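About Ristgate

Ristgate prepares and repairs architectural drawings, maps and other oversize paper records. Our clients are county offices, engineering firms, small museums and private owners. The company was founded by Martim Bastos, a paper conservator, and Deolinda Sequeira, who had managed a plan room for a water utility. Both still work at the bench.

We operate from two sites. Hirholm handles intake, surface cleaning, humidification and flattening. Bilyk handles mending, lining and housing. Items move between the sites in flat crates and are logged out and in by hand.

Most of what we receive has been rolled for decades. Tracing linen, diazo prints and blueprints respond differently to moisture, so every sheet is identified and spot-tested before treatment. Blueprints are kept away from alkaline materials, including buffered tissue and most standard storage folders. Diazo prints are housed separately from everything else.
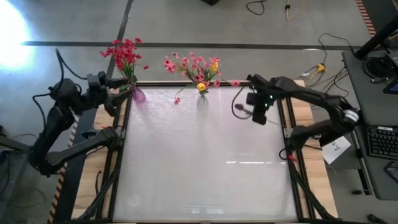
Mends are made with Japanese paper and wheat starch paste. Pressure-sensitive tape is removed where the adhesive allows it. Where it does not, the carrier is lifted and the residue is reduced and noted in the treatment record. We do not bleach, and we do not fill losses in drawn lines unless the owner asks for it in writing.

Every job leaves with a written report and storage recommendations. Reports list materials by type and supplier, so that a later conservator can reverse the work.

Our tracking system, Clultetti, was written in house. It assigns each sheet a number at intake and holds the condition notes, test results and location until return. Clients receive a read-only login - there is no charge for it - and can export their records at any time.

Ristgate also takes two trainees each year, beginning in February. Placements last three months and are paid. Applicants need good hand skills and basic chemistry; a conservation degree is not required.

Estimates are given after inspection. Please do not unroll brittle material before sending it.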